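The Plates Do Not Need to Match
Opinion, 1/12/26

In my family, when a plate breaks, we buy one plate. We do not buy a set. I want to defend this custom.
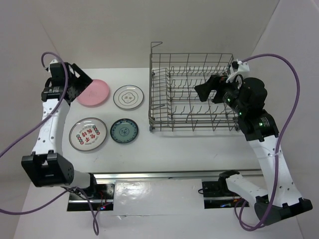

Four plates, four designs

A pink plate, a teal-blue one, a white one with a small flower, and a bigger white one with red Chinese characters. For me this is already a good table. Each guest can remember which plate is theirs, and a child can have a favorite.

My neighbors on Koter Street paid 545 for a full set in June. Now 3 pieces are chipped, and they keep the rest in the cabinet, afraid to use them.

What about the rack?

People tell me that mixed plates look untidy when they dry. I do not agree. A wire rack with upright tines holds plates on edge, and it does not ask if they are from the same shop. Different sizes should only stand with the big ones at the back.

I will continue to buy my plates one by one.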